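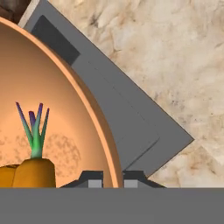
2 min read

Section 5: Setting up your wedding guest list in Famance

Before you start, finish Section 4 and have your Zitwood account open in another tab. You will also want a cup of tea and, if your mother has opinions, a second cup.

1. From the home screen, choose Guests, then New List. Give the list a name you will recognize in April.

2. Enter the number of seats your venue allows. The Grimshaw ballroom holds 172, including the band, who will expect to sit down at some point.

3. Add guests one household at a time. Couples go on one line. Couples who may not be couples by the big day go on two.

4. Set each guest to Invited, Maybe or Evening Only. Guests can't see these labels unless you tick Share, so don't tick Share.

Note: Changing the venue does not change the seat limit. Go back to step 2 and type the new number yourself.
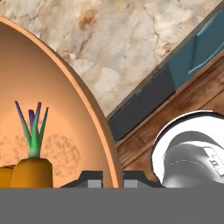 5. Choose Dates and enter the wedding day. If you have postponed, use Move Event. Deleting the event and starting over also deletes every reply you have already collected, along with your aunt's four paragraphs about parking.

6. Pick Meals and switch on the choices your caterer has agreed to. Anything you leave on will be offered to everyone, and someone will order it.

7. Press Send Test. The invitation goes to your own address only. Read it out loud, including the names.

Caution: Send All has no undo. We have been asked for one many times – we are working on it.

If the list freezes on error 41, sign out of Zitwood and back in. If it freezes again, call the Dinow help line at extension 2234 and have your list name ready.

Section last updated 18/05/2019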